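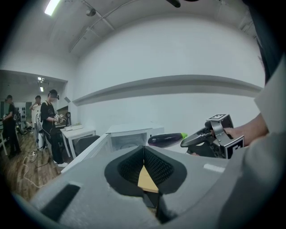

Notebook > Council votes > Rultmont budget rolls

12 Apr 2018

Good day today. The Rultmont budget votes are finally in one table and they sort properly by session, which I have wanted since the winter. There are 154 roll calls in it, every budget vote the council took between the charter change and the last merger talks with Gremstead. I keep opening the file just to scroll up and down.

Morning went on names. The clerks wrote members down by surname in some years and by ward in others, and for one stretch they did both in the same line with a slash. Graken (the matching script, for anyone new to this book) handled the slash lines fine once I told it that a ward can change hands in mid-term. It still left 54 votes it couldn't pin on a member. I went through those by hand with the seating lists open next to me and got all but four. Those four are marked "unresolved" in the notes column. Please leave them that way, don't guess from how the member's party voted, or we'll be counting party discipline that we put there ourselves!

Now the part I really like. We had all been assuming that the budget fights in Rultmont were between the two big groups. In the table the big groups mostly vote together on the final reading, and the close votes come earlier, on amendments, where the small ward lists split and split again. There's one June session where the road money fails, comes back with a different sum, fails again, and then passes inside the main bill with no separate vote at all. You would never see it from the final tallies. I had read the newspaper write-up of that night and it says the budget "passed comfortably", which, well, yes, at the end it did.

Semeniuk scans: nearly 900 pages now have usable text. The early volumes are the trouble, the ink has come through from the other side and "aye" gets read as "eye", "age" and once "ape". Added all of these to the replacement list. "Nay" is cleaner than I expected – the capital N seems to save it.

Abstentions. The minutes use "present", "not voting" and a plain dash, and I lumped them together in the first pass. Wrong of me. A dash in the older volumes can also mean absent, and the attendance line at the top of the sitting usually settles it. Split them back out into separate codes this afternoon, reran everything, and two of the amendment votes I had called tied are not tied any more. Fixed in the table, old version kept in the backup folder.

Gremstead is next. Their minutes are typed, hooray, but they don't record names on a voice vote unless a member asked for it, so the table will have holes and we need a code for "carried, no roll". I'd like to settle that before typing anything in.

To do:
– check ward boundaries against the seating lists for the merger years
– send the June amendment texts round, they're worth reading in order
– rename the columns, "res2" means nothing to me already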